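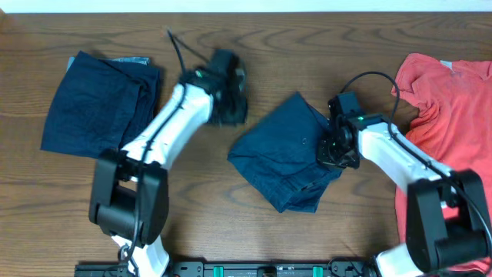

Two-armed laundry folding under the Clendeck method. The right gripper holds a corner of a dark blue denim garment; a folded navy garment lies at left and a coral-red t-shirt at right.

Clendeck method

The Clendeck method is a procedure for teaching two-armed robots to fold clothes from recorded human demonstrations. It was developed by Ilir Nikolovski and Amado Padilla at the Itumero laboratory and first described in a technical report dated 29 August 2022. It is known mainly for its treatment of failed grasps, which earlier work at the laboratory had handled by deleting them.

Name

The method takes its name from Clendeck, the software the authors wrote to cut long recordings into shorter pieces. The report itself calls the procedure "corner-conditioned segment replay," a phrase that has not caught on, even in the authors' own later work.

Background

Cloth is a difficult material for robots. A rigid box keeps its shape when it is picked up, while a pair of pants has a very large number of shapes and will take up a new one whenever it is touched. Methods that build a full model of the garment before moving tend to be slow, and the model is out of date by the time the gripper arrives.

Learning from demonstration avoids the model. A person steers the two arms through the task, the joint positions and camera views are recorded, and a neural network is trained to produce similar motions from similar views. The weakness is well documented. People who are good at steering the arms rarely get into trouble, so the network learns very little about getting out of it. Nikolovski has described the first Itumero policy as "excellent at folding shirts that were already more or less folded."

Procedure

Each recording is divided wherever a gripper opens or closes. The resulting segments are labeled by the part of the garment being held, usually a corner, a hem or a waistband, and by whether the grasp lasted until the operator meant to let go. Segments in which the cloth slipped are kept, provided the operator recovered. The recovery is then joined to the slip and treated as one segment.

At run time the network picks a target corner for each arm separately. One arm may hold still while the other works, and much of the published footage consists of this. The authors call the idle arm "the anchor" when it is holding cloth and have no term for it when it is not.

The work area usually contains several garments at once. This was a late change. In early trials the table held a single item, and the policy performed well until a second was introduced, at which point it tried to fold both as a unit. Training with neighboring clothes on the table reduced the problem. It did not remove it, and dark garments lying close to other dark garments remain the most common cause of a wrong grasp.

Results

The training set contained 524 demonstrations. In the main evaluation the system was given 100 folding attempts, mixing t-shirts and denim, and completed 84. An attempt counted as complete if the garment ended as a stack of layers with no sleeve or leg sticking out. Neatness was not scored. The report says that it was difficult to define, and an appendix suggests that the authors disagreed about it at some length.

Of the failures, most involved denim. Thick seams hold a gripper's jaws apart, and the layers beside the seam can then slide free. Two attempts were stopped by hand when both arms took hold of the same corner and pulled in different directions. The report lists these under "coordination."

Reception and later work

A group at Palacios repeated the evaluation the following February with its own clothing and reported a lower completion rate, which it blamed on stiffer fabric. Padilla replied that the Palacios jeans were new and had never been washed. The exchange ran to several letters and produced a short section on fabric softness in the second edition of the report.

Critics have also objected to the definition of a complete fold, noting that it would admit the contents of most people's drawers. The authors accepted the point without changing the definition.

Bitdale, an open collection of manipulation recordings, hosts the segmented data, including the slips. The unsegmented recordings have not been released. The method has since been tried on towels, where it works well, and on fitted sheets, where no result has been published.

See also

Deformable object manipulation
Imitation learning
Bimanual manipulation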